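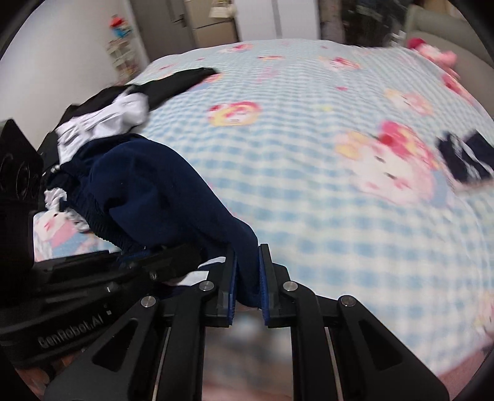 Clarosari, drap-couverture à carreaux bleus et blancs : notre avis

Par Efe Sani

Le Clarosari est vendu comme un drap-couverture : une grande pièce de tissu qui se met sous la couette en hiver et qui sert seule l'été. C'est le modèle à carreaux bleus et blancs qui est testé, en grande taille, acheté 79 euros chez Fudommont. La petite taille, pour lit d'une personne, est à 49 euros. Il existe aussi en uni, mais je n'ai pas essayé cette version.

Je l'utilise tous les jours depuis l'automne, sur un lit qui sert aussi de table à linge. La chambre est petite, je n'ai pas la place d'installer une table à repasser à demeure, et tout ce qui sort du séchoir finit sur le matelas avant d'être plié. Le test porte donc autant sur cet usage que sur les nuits.

Dimensions et mise en place

La notice annonce 262 cm de long. J'ai mesuré à la réception et c'est exact. Après les premiers lavages, la longueur a diminué un peu, pas assez pour que cela se remarque une fois le lit fait. Il n'y a pas d'élastique aux coins. On pose la pièce, on tire, on rentre les bords sous le matelas. Les carreaux aident pour l'alignement : si une ligne part de travers par rapport au pied du lit, on le voit tout de suite et on corrige. Sur un drap uni je ne m'en rendais compte qu'une fois couché.

Le pliage est facile pour la même raison. On suit les lignes. Mon ancien drap Nowakowski, uni, me prenait plus de temps et finissait en boule dans l'armoire.

Toucher et confort

Le tissu est un peu raide à la sortie de l'emballage. Il s'assouplit vite, et au troisième lavage la différence était nette. Il ne glisse pas. Pour dormir, c'est correct sans être remarquable : ceux qui aiment un tissu très lisse seront déçus. En plein été, je pense qu'il suffira seul. En hiver il faut une couette par-dessus, quoi qu'en dise l'emballage, qui parle de « quatre saisons ».

Trier le linge dessus

C'est là que j'ai été le plus content du motif. Le linge de sport est presque entièrement bleu marine à la maison, avec des bandes blanches ou des liserés, et sur mon ancienne parure foncée je perdais régulièrement des petites pièces. Sur le bleu clair et le blanc, le marine ressort bien, même en tas. Le blanc se voit un peu moins, surtout en fin de journée avec la lampe de chevet, mais un liseré de couleur suffit à le repérer.

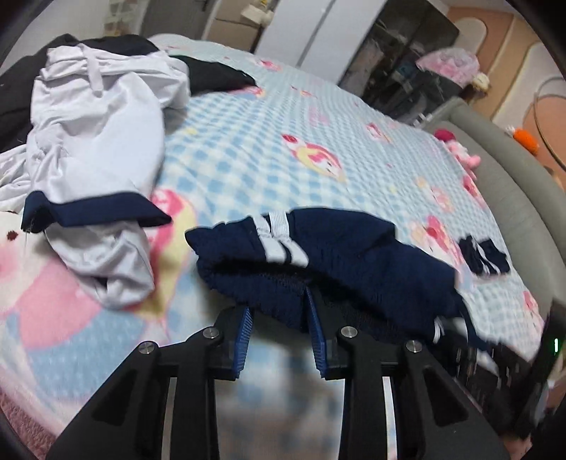
Dernière modification de la page : février

Je procède toujours de la même façon. Je vide le panier au milieu du lit, je sors d'abord les vêtements marine et je les étale dans le sens de la largeur, puis les blancs à part, à gauche. Tout ce qui a une ceinture ou un bord élastiqué est aplati à la main avant d'être plié, sinon le pli se fait à côté de la fronce et le vêtement ne tient pas en pile. Les petites pièces restent au bord jusqu'à la fin. Pour une machine complète, il me faut 20 minutes, chaussettes comprises.

Le tissu accroche légèrement, et c'est un avantage ici. Un vêtement posé à plat reste à plat quand on tire sur celui d'à côté. Avec la parure précédente, plus glissante, la pile partait vers le bord du lit dès que je m'asseyais.

Un défaut tout de même : les peluches foncées. Un vêtement marine neuf en laisse, et sur les carreaux blancs elles se voient. Un coup de rouleau adhésif en vient à bout, mais il faut y penser avant de se coucher. Je conseille aussi d'éviter d'y poser du linge foncé encore humide. Je l'ai fait un lundi soir avec un sweat bordeaux et j'ai eu une trace rosée sur deux carreaux. Elle est partie au lavage suivant.

Entretien

J'en suis à plus de 20 lavages, à 40 degrés, avec une lessive ordinaire. Le bleu a un peu pâli la première fois, puis il n'a plus bougé. Le blanc est resté blanc. Une couture d'ourlet a lâché sur quelques centimètres, côté pieds. J'ai écrit à Fudommont, qui a proposé un échange contre renvoi de l'article. J'ai préféré recoudre, c'était fait en cinq minutes, mais à ce prix l'ourlet devrait tenir.

Le séchage est assez long. La pièce est grande et il faut la retourner une fois sur l'étendoir, ou la plier en deux sur deux fils. Je n'ai pas de sèche-linge et ne peux rien dire là-dessus. Côté repassage, je m'en passe. Tiré à la main quand il est encore légèrement humide, il est présentable.

Face au Zornent

Le Zornent à carreaux, que j'ai eu avant dans la chambre d'amis, est plus doux dès le départ et sèche plus vite. Il est aussi plus fin et il se froisse davantage, au point qu'il faut le retendre chaque fois qu'on y a posé une pile de linge. Pour un lit qui sert seulement à dormir, je prendrais le Zornent. Pour un lit sur lequel on trie, on plie et on fait les valises, le Clarosari convient mieux.

Points positifs
Tissu qui ne glisse pas
Motif pratique pour aligner, plier et repérer les vêtements foncés
Dimensions conformes à la notice
Couleurs stables après le premier lavage

Points négatifs
Raide au début
Peluches visibles sur les carreaux blancs
Ourlet à surveiller
Séchage long
Trop léger pour l'hiver sans couette

Note : 7 sur 10. J'en rachèterai un en petite taille pour l'autre chambre, si possible quand il sera en promotion.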